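Three Weeks in Wisavdale, and I Still Haven't Met the Dragon

I should say up front that I'm a slow player. My friends tore through the Wisavdale expansion in a long weekend and came out the other end with matching purple cloaks and opinions about the final boss. I've had it for three weeks and I've got a mule, a fishing licence and a feud with a blacksmith.

For anyone who hasn't been following, Wisavdale bolts a whole new valley onto the eastern edge of Tommont, the online fantasy game I've been sinking evenings into since my old guild fell apart. You get in by way of a mountain pass, and the pass wants you at level 30. I turned up at 30 exactly, on foot, in boots I'd been wearing since the swamp. Don't do this! The wolves up there come in packs and they do not care how charming your minstrel is.

The valley itself is lovely, though. Itanby, the main town, is built up both sides of a river gorge, and every shop you need is on the opposite bank from the one you're standing on. I spent my first evening just running back and forth over the bridge with a bag full of pelts. A house there costs 486 silver, and I had 133. So began my career in trade.

Crafting has had a proper overhaul, and it's the bit I've enjoyed most. You can now pick a second profession (I went for dyer, to go with my tailoring) and the recipes feed into each other in a way they never did before. Madder root from the lower fields gives you coral, riverbank lichen gives you a soft lavender, and if you overcook either one you get a brown that the vendors won't touch. I have a lot of the brown.

Selling is where it gets tense. My guildmate Anežka Oravec plays the auction house like other people play chess, and she told me to list everything in bundles and never undercut by more than a coin. I ignored her, undercut by ten, and was cleaned out in a minute by someone who put the lot straight back up at double. She was very nice about it. She has also brought it up every night since.

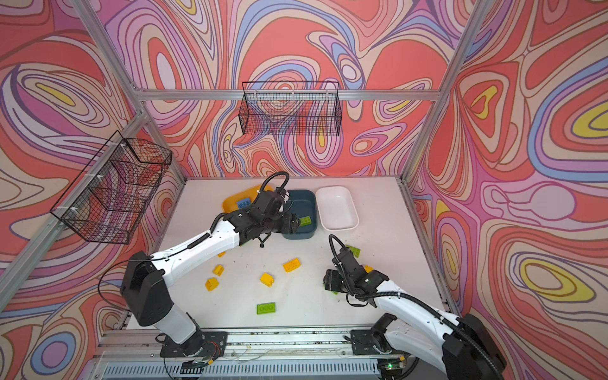 The blacksmith problem

Cordeiro is the town smith and he hates me. There's a reputation system in the valley, and it works per person instead of per faction, so you can be adored by the whole of Itanby and still get charged triple for a horseshoe. I picked the wrong line in our first chat (I thought it was banter) and dropped to minus 243 with him on the spot.

Clawing it back is a daily job. He wants ore, he wants firewood, he wants his lost hammer found in the same cave over and over again. Iraís Espinoza, who runs our guild's little newsletter, reckons it's quicker to get him a gift on his name day in September, but that means looking up the in-game calendar and planning ahead, and I'm not that sort of player. I just keep bringing him firewood.

When he hits 500 he's supposed to teach you the mule armour. I want the mule armour more than I have ever wanted a sword.

Is it worth buying?

If you liked pottering about in the original game, yes, absolutely. The fights are a bit samey once you're past the wolves, and the inventory is still a mess of tiny squares, but I've not had a dull evening yet. If you're only there for raids, I'd wait for a sale. My lot finished theirs and have already drifted back to the old dungeons.

I did finally scrape together enough for the house. It's got one room and a leaky roof, and the mule won't fit through the door, so next I'm saving up for a stable.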